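Thermal paste pump-out on always-on desktops: repaste interval?
Forum index > Hardware > Cooling and noise

tallow_ridge
Looking for input from people who maintain older desktops that stay powered all year. I look after 13 office towers for a small seed supplier in Prultstead. They run stock air coolers, no overclocking, and the load is mostly spreadsheets plus one label-printing job that pegs a core for long stretches.

Over the past year, load temperatures on several of them have crept up. Fans are clean, filters are clean, room temperature is logged and has not moved. I pulled one cooler in August and the paste was thin in the center and piled up at the edges of the heat spreader, still soft. I cleaned it, put on Tiltance gray (the non-conductive one) and got 5 degrees back under the same load.

Questions:
Is that pump-out or just a bad first application?
Does anybody repaste on a fixed schedule, or only when the numbers move?
Is a thicker paste worth the trouble of spreading it?

Ivar Nygård
Soft paste with a bare center and a ridge outside is the usual pump-out pattern. Dried paste looks different. It goes chalky and comes off in flakes. The driver is thermal cycling: the spreader and the cooler base expand at different rates and the joint flexes a little each time. A print job that starts and stops all day is harder on it than a constant load.

I don't use a schedule. Log idle and full load against intake air temperature and act when the difference shifts.

quillback
Disagree on the schedule. With one machine you can watch numbers. With 13 you are relying on somebody reading the log, and in a small office that person is on vacation when it matters. I do mine every 4 years whether they need it or not. Takes less time than arguing about a graph.

Ivar Nygård
Every removal carries its own risk. Clips get brittle, push pins stop locking, and on the older pin-type packages the processor can come out of the socket stuck to the cooler. I have seen more machines damaged by preventive repasting than by pump-out. Set an alert on the temperature difference and there is no log to read.

quillback
Warm the machine up first, then twist before you lift. Never had one come out. On a land grid socket the frame holds the chip down anyway, so that part of the risk does not apply to most of what is in an office.

Push pins I will give you. I keep spares.

sedge_and_rail
Before anybody repastes anything: what was the mounting pressure? Five degrees is well inside what you get from one pin that was never fully seated. The OP changed two things at once, new paste and a fresh mount. To separate them you would need to remount with the same paste and measure again.

tallow_ridge
Fair. I did not do that. These coolers use four spring screws into the chassis tray, and as far as I could feel, all four were down to the stop before I removed it. I did not measure torque.

I can do the next one properly. Plan: log a baseline, remove the cooler, clean, reapply the old brand (I still have a tube of Harkard), log, then clean again and switch to Tiltance. Same cooler, same screws, same order of tightening.

sedge_and_rail
Good. Cross pattern on the screws, half a turn at a time. Let the machine sit powered off for the same interval between runs. And fix the fan speed in firmware if the board allows it, otherwise the fan curve will hide half of the difference.

dunnock77
What load are you using? The torture tests draw far more than a label job ever will. If the real load never gets near the throttle point then all of this is academic. Office boxes sit at a temperature where they would be fine with toothpaste.

tallow_ridge
The label job itself, 300 sheets, same file each time. Synthetic loads gave me readings I could not relate to anything the users do.

Academic, maybe, but the complaint that started this was noise. The fans ramp up and the front office hears it.

dunnock77
Then change the fan curve.

Ivar Nygård
Changing the curve treats the symptom. It is also not adjustable on a lot of business desktops. The vendor firmware gives you an offset at most.

quillback
Correct for mine. One slider, and all it does is make them louder.

tallow_ridge
Started on the second machine today. Cooler off, old paste cleaned from the spreader with isopropyl and lint-free wipes.

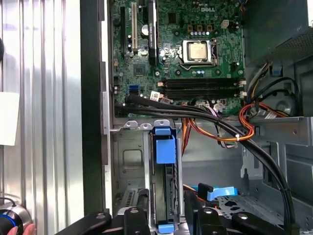

sedge_and_rail: Log the intake temperature at the start and end of each run, because an average will hide a drift. If the room warms by a degree while the job is printing, correct for it before you compare.

tallow_ridge
Will do. I have a probe I can tape to the front grille.

marl_pit
On the thickness question, which got skipped. I tried a thick Hellström compound on workstations that cycle hard. It pumps out slower, but it is stiff enough that a center dot will not reach the corners under a stock cooler. You have to spread it by hand, and it helps to warm the tube in a pocket first. If you use the dot method and go by the fan noise afterward you will conclude the paste is bad when the coverage is bad.

Phase change pads are the other option. They need one proper heat cycle before the reading means anything, and they do not move much after that.

quillback
Seconding pads for anything you do not want to open again. They cost more per machine, but no cleanup of the socket surround when somebody uses too much.

Ivar Nygård
Pads need decent mounting pressure to thin out. With spring screws, fine. With tired push pins I would not.

dunnock77
Still say leave them alone until one throttles.

tallow_ridge
Results for machine two, against intake, fan offset unchanged. Harkard with a fresh mount recovered almost all of the difference. Tiltance on top of that was within the noise of my probe. So either pump-out or the original mount, and the brand does not seem to matter much here. sedge_and_rail was right that my first test could not tell them apart.

I am going to set the alert Ivar described on the rest and try marl_pit's pads on the label machine, which cycles the most.

sedge_and_rail
You still have not separated pump-out from mounting. Check the spread pattern on the next one before you wipe it and take a picture of both faces.

quillback
And write the date inside the side panel. Whoever opens it next will want to know.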